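Budget for a small arm cell — what am I forgetting?
Posted by benchtop_mo, Tuesday, November 5, 2024

Small packing room, one arm to move trays off a bench into crates. Quote from Stiltov covers arm, gripper, wrist camera and two days' setup. Nothing for walls, surface or lights. Boss wants one figure by December and I dont want to go back for more. What do people usually miss? Is it worth paying for a proper enclosure or can we knock one up ourselves?

stiltov_survivor
Spares. Get finger tips priced now, we went through 26 in the first year. Also ask what the camera cable costs — ours was 83 quid and it sits right where it flexes. Training is extra with most of them, check the small print.

gantry_pete
just buy the Indov one, comes with everything. never had trouble

pesia_yard
Depends what "everything" means, the Indov kit we looked at had no side panels at all. Get it in writing.

For the enclosure — do it yourself if you've got someone handy. We paid roughly 1,000 for panels, surface and fixings, then another 100 on lights. Matte and pale, nothing shiny, the wrist camera hates glare. Spahić quoted us for the same job and it was a lot more, though they would of fitted it. Allow a day for lining up the panels. And think about how you'll wipe down where the walls meet the surface, before you order anything.

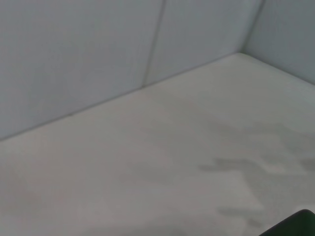
Back corner from the wrist camera. Panel seam on the left, darker patches on the right half.

Put lights in as their own line, else they get cut. Same with spares. Can send our parts list if its any use, message me.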